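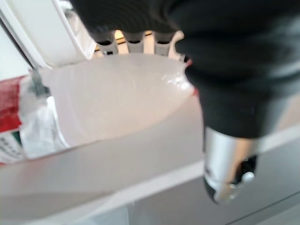

4.2 Packaging and the Habit of Keeping It

Of the 600 households that returned our diary, few admitted to saving packaging on purpose. They simply had a drawer. Ruddock and Kassab call this "passive thrift," a generous name for a heap of bags behind a cupboard door. Respondents in Gratow logged 3688 items over 20 weeks, and bags outlived every other kind of container, mostly by being forgotten.

Bottles fared differently. A bottle with a screw cap (Figure 3) was likely to be refilled at least once, usually with tap water and good intentions. Ulloa found the same pattern in Chiu, though her respondents also kept the caps -- separately, and for reasons they could not supply.
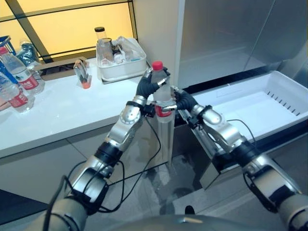
Figure 3. Clear plastic bottle with red screw cap and red label.

Two households reported keeping nothing at all. We visited both, and each had a drawer. Their entries were left in the sample as submitted.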